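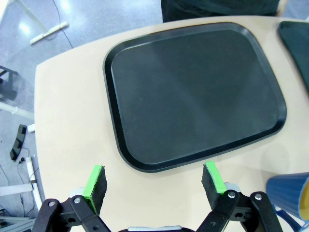 FOR IMMEDIATE RELEASE

Huvley to Supply Ora Trays and Mugs to Pukalmont Dining Rooms

New table service will be in place at 36 sites by the end of August

PUKALMONT, May 14, 2019 – Huvley, a supplier of tableware and table furniture to shared dining rooms, announced an agreement with the Pukalmont Dining Service to replace the trays and mugs used at all 36 of the service's dining rooms. The new items belong to the company's Ora range, which was developed for self-service meals in senior residences, day centers and adult education buildings.

Under the agreement, Huvley will provide serving trays, mugs, storage racks and replacement stock. The Pukalmont Dining Service has 3,796 registered diners. Many take one meal a day at their local site, and others come in for coffee and a snack between classes or appointments.

The first delivery includes 500 serving trays with matching mugs and has been assigned to the Stoyanova dining room and the sites closest to it. Remaining deliveries will follow in stages through the summer, with the final sites scheduled to receive their stock in August.

"Our diners handle these items every day, and they have told us plainly what they want from them," said Covadonga Casado, director of the Pukalmont Dining Service. "They want a tray that holds a full meal without crowding the plate, and they want a mug they can take hold of with confidence. We asked suppliers to begin with those two points, and the Ora range answered both of them well."

A Tray for a Full Meal

The Ora serving tray is a large rectangular tray with rounded corners and a raised rim that runs around the whole edge. The inside is flat, with no molded sections. Staff at several sites had asked for an open surface because the meals they serve change from day to day. A divided tray that worked for a plate, a bowl and a roll was less useful for a sandwich and a large salad.

The tray selected for general use at Pukalmont is black, with a matte interior. Dining room supervisors compared it with lighter trays during the review period and preferred the dark surface for the way white plates and pale bowls stood out against it. This was a particular concern at the senior residences, where some diners have reduced vision and had found it difficult to see the edge of a white plate on a cream tray.

The rounded corners were chosen with the serving line in mind. Trays at most Pukalmont sites are slid along a rail before they are carried to the table, and supervisors had reported that the square corners on the former trays caught on the rail joints. Each site will receive enough of the new trays to cover its busiest seating, together with a reserve to be held in the storeroom.

Trays will be stored flat on open racks at the start of the serving line. Huvley will deliver the racks with each order and will set them at the height agreed with the site supervisor. Existing racks that remain in good condition will be kept for use in kitchens.

A Mug with an Open, Angular Handle

The mug chosen for the dining rooms is blue on the outside and yellow on the inside. Its wall tapers toward the base, and its handle is made up of angular struts in place of the usual single loop. The handle has an upper opening with six sides, close to the rim, and a smaller opening lower down.
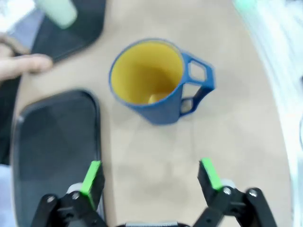
Photo: Huvley / Ora range

"The handle was the part of the mug that took the most work," said Kiyoshi Nomura, head of product design at Huvley. "People hold a mug in many different ways. Some put two fingers through the handle, some wrap the whole hand around it, and some hold the handle lightly and support the mug with the other hand. We kept returning to the drawings until we had a shape that allowed for all of those habits. The second opening came out of that work."

Mr. Nomura said the color of the interior had also been discussed at length. Early versions were blue throughout. The design team moved to yellow after speaking with dining room staff, who wanted to be able to glance into a mug and see how much coffee or tea was left in it.

"A dark drink in a dark mug is hard to judge," Mr. Nomura said. "With a yellow interior, the level of the drink is much easier to read. The color is also cheerful on a table, and we were glad that the diners thought so as well."

The blue and yellow mug will be the standard mug at all sites. It will be used for hot drinks at breakfast and in the afternoon, and for soup at sites that offer a light evening meal. Saucers will no longer be set out at the serving line, but they will remain available on request.

Tables to Remain in Use

The agreement does not include new tables. The Pukalmont Dining Service completed a review of its dining furniture before seeking offers for tableware and concluded that the pale beige tables at its sites should be kept. The tables have smooth tops that staff can wipe down between seatings, and the supervisors who took part in the review saw no need to replace them.

The color of the tables was considered when the trays and mugs were selected. Samples were laid out on tables at the Stoyanova dining room, and staff and diners were invited to look at them, pick them up and leave written comments. The black tray received the most favorable remarks of the trays on view. Several diners commented that the earlier cream trays had been hard to tell apart from the table when the room was busy and the blinds were down.

Seating plans may change slightly at the smaller sites. The new tray takes up more of the table than the one it replaces, and supervisors have been asked to check that each place setting leaves sufficient room for the person opposite. Where space is limited, diners will be invited to lift their plates from the tray and return the tray to the rack before they begin the meal.

"We would rather have one fewer chair at a table than have people bumping elbows," said Ms. Casado. "Meals are a social time for many of our diners. The supervisors know their rooms, and they will make those decisions locally."

Delivery and Changeover

Each dining room will change over to the new trays and mugs between the afternoon service and breakfast on the next serving day. Site supervisors will receive written notice of their delivery before the stock arrives. Deliveries will be made to the kitchen entrance, and all cartons should be checked against the delivery note before they are signed for.

New trays and mugs must be washed once before they are put into service. Mugs should be placed upside down in the dishwasher rack with their handles facing the same way. Trays should be washed standing on edge and left to dry fully before they are stacked.

Former trays and mugs that are still in usable condition will be offered first to the adult education buildings for use in their cooking classes. Items that remain after that will be made available to local community groups. Groups that wish to be considered should write to the Pukalmont Dining Service and state how many trays or mugs they can collect. Chipped mugs will not be passed on.

Huvley will hold replacement stock for Pukalmont throughout the term of the agreement. Supervisors may order single trays and single mugs and will not be required to wait until a full carton is needed. Diners who would like to comment on the new items may use the cards that will be placed beside the cutlery at every site.

Diners who currently bring a mug of their own may continue to do so.

About Huvley

Huvley designs and supplies trays, mugs, plates and dining furniture for residences, schools, workplaces and public dining rooms. Its ranges include Ora, a line of trays and mugs for self-service meals.

About the Pukalmont Dining Service

The Pukalmont Dining Service provides daily meals and refreshments at senior residences, day centers and adult education buildings throughout Pukalmont. Its central office and training kitchen are located at the Stoyanova dining room.

Media Contact

Requests for interviews with Ms. Casado should be addressed to the central office of the Pukalmont Dining Service. Requests for product information or for interviews with Mr. Nomura should be addressed to the Huvley press office.

###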